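Bullik Opens Sivthorpe Automation Lab to Visitors

SIVTHORPE, 2022-01-27 - Bullik opened its automation lab to customers, suppliers and local students today for a set of live demonstrations of robotic bin picking. The company plans to repeat the open day every January.

Visitors were shown the Bestus cell, in which an industrial arm handles rectangular blocks in a divided metal bin. The blocks lie at different angles on the bin floor, some of them side by side, so the gripper has to be lined up separately for each one.
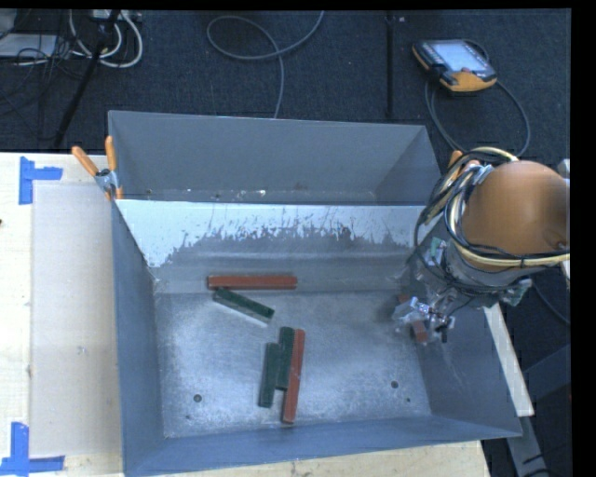
Demonstrations

Each group spent time at the cell with an engineer and could ask questions while the arm was working. Many of the questions were about parts that sit close to a bin wall, where there is little room for the gripper.

"People wanted to see the working setup, cables and all," said Ottavio Lombardi, who leads the lab. "We talked about what the arm handles well and about the picks we are still working on."

A second session covered Pagano, the company's planning software for small production runs. Attendees went through the steps for setting up a new part and discussed their own handling tasks with staff.

The lab will take bookings for group visits of up to four people. Companies may bring sample parts - these should be agreed with the lab in advance. Requests can be made through the Bullik office in Sivthorpe.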